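Nikthorpe fecha plano de compras para a automação da bancada de testes

Projeto Dritholm entra na fase de equipamento com verba aprovada, calendário definido e uma lista de espera que já não cabe numa página

12/03/2023

A oficina de Nikthorpe vai avançar com a compra de três braços robóticos de pequeno porte para a bancada de testes do projeto Dritholm. O plano de aquisição foi aprovado na reunião de orçamento e as primeiras encomendas seguem para os fornecedores em abril. É uma notícia que a equipa esperava há muito e que se sente nos corredores: há quem já tenha marcado no chão, com fita, o sítio onde cada braço vai ficar.

A opção recaiu sobre a proposta da Tevska, que inclui os braços, as garras, as bases de fixação e a formação inicial dos operadores. A Hartley, que também concorreu, apresentava um prazo de entrega mais curto, mas deixava de fora as peças de reserva. Foi esse o ponto que mais pesou na discussão. Uma bancada parada à espera de um conector custa horas de trabalho, e quem lá passou o último inverno sabe bem o que isso significa.

O plano está dividido em duas fases. Na primeira compra-se o essencial para pôr os braços a trabalhar, com armários de controlo, cablagem, paragens de emergência e mesas novas, mais altas e mais fáceis de limpar. A segunda fica para depois dos ensaios e cobre as câmaras adicionais, um segundo jogo de garras e as licenças de software para os postos de programação. Entre uma e outra há uma pausa propositada, para que as compras da segunda fase sejam feitas com os resultados dos ensaios em cima da mesa.

O documento interno lista 32 artigos, do braço propriamente dito às abraçadeiras para os cabos, cada um com fornecedor, prazo e alternativa. Os acessórios levaram quase tanto tempo a discutir como as máquinas. Malas de transporte, extensões, suportes e adaptadores costumavam aparecer no fim, numa linha única chamada «diversos», e acabavam sempre por faltar. Desta vez cada peça tem a sua linha e a sua verba – até as etiquetas de inventário entraram na conta!

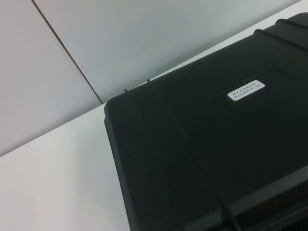 Para Sheila Pickering, o maior acerto do plano está na reserva para manutenção, que ficou separada da verba de compra e não pode ser usada noutra coisa. Disse que preferia ver chegar menos um braço e ter os outros sempre prontos, e pediu que os prazos de garantia passassem a contar a partir da instalação e não da data da fatura, pedido que foi aceite e seguiu para a versão final do contrato.

A bancada está preparada para 1.617 horas de ensaio no primeiro ano, distribuídas por dois turnos. O número serviu de base a quase todas as decisões: a quantidade de garras, o tipo de contrato de assistência, o espaço de arrumação, o número de pessoas a formar. Se as horas ficarem abaixo do previsto, a segunda fase é revista. Se ficarem acima, há margem para antecipar a compra do segundo jogo de garras, coisa que muita gente na oficina gostaria de ver acontecer.

Também o aluguer foi estudado. Sairia mais barato nos primeiros meses, mas as contas invertiam-se antes do fim do primeiro ano e o contrato não permitia mexer nas ferramentas montadas na ponta do braço. Para um projeto que vive precisamente de experimentar ferramentas diferentes, a conversa acabou depressa. Ficou apenas a hipótese de alugar um quarto braço durante os períodos de maior procura, com preço já acordado com a Tevska.

A formação começa antes de os equipamentos chegarem, com sessões em simulador abertas a toda a oficina e não só aos futuros operadores. As inscrições esgotaram na primeira manhã e abriu-se uma segunda turma. Há gente da pintura, do armazém e até da contabilidade – o que promete boas conversas sobre o preço dos sensores.

Falta ainda resolver a parte elétrica. O quadro atual aguenta os três braços, mas com pouca folga, e o eletricista recomendou uma linha dedicada para os armários de controlo. A obra está orçamentada e deve ficar pronta antes da primeira entrega. As mesas vêm em seguida, depois as bases, e só então os braços, para evitar que fiquem encaixotados no corredor à espera de lugar.

Os colaboradores que queiram propor artigos para a segunda fase podem entregar o pedido no gabinete de compras da oficina, em formulário próprio, com indicação do uso previsto e de pelo menos um fornecedor alternativo. Os pedidos são lidos por ordem de chegada e a lista atualizada fica afixada à entrada da bancada.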